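Grulenwood Worktop Oil, reviewed by someone who put it off for a year

Grulenwood sells its oil in a squat tin with a lid that needs a screwdriver, a fingernail and some language. Inside is 30 ounces of something the colour of weak tea. It smells like a cricket bat, which I count in its favour.

I bought mine on the advice of Elfriede Bachmann, who has oiled the same bench since her kids were small and regards varnish as a moral failing. Her instructions were to put on less than you think, wipe off more than you think, and go away. I managed the first two.

Timber tops are lovely until you own one. They drink up red wine, hold a grudge about hot pans and show every scratch when the sun comes in sideways. You can sand all that back, or you can call it character and save a weekend.
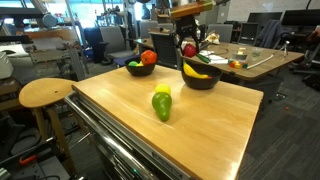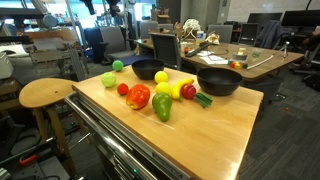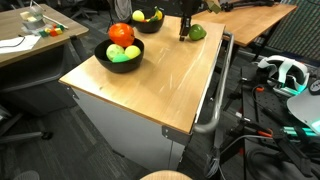 The tin says three coats. I did three, a night apart, and the third made no difference I could see, although I felt very thorough. Water beads nicely now. Beetroot still wins if you leave it through lunch.

Plarow's version is cheaper and goes on faster, but it stayed tacky for days and collected a fair bit of dog. Gruber's wax looks gorgeous and wants redoing every time you glance at it.

My gripes: the rag in the box is useless (cut up an old singlet), and the leaflet gives 73 words to application and a full page to the founder's grandfather. Also, dry your oily rags flat outside, never scrunched in the bin. They can catch fire on their own — the leaflet saves that for the back, in grey.

Four stars. I'd buy it again, and given that lid, I'll be opening the next one in the shed.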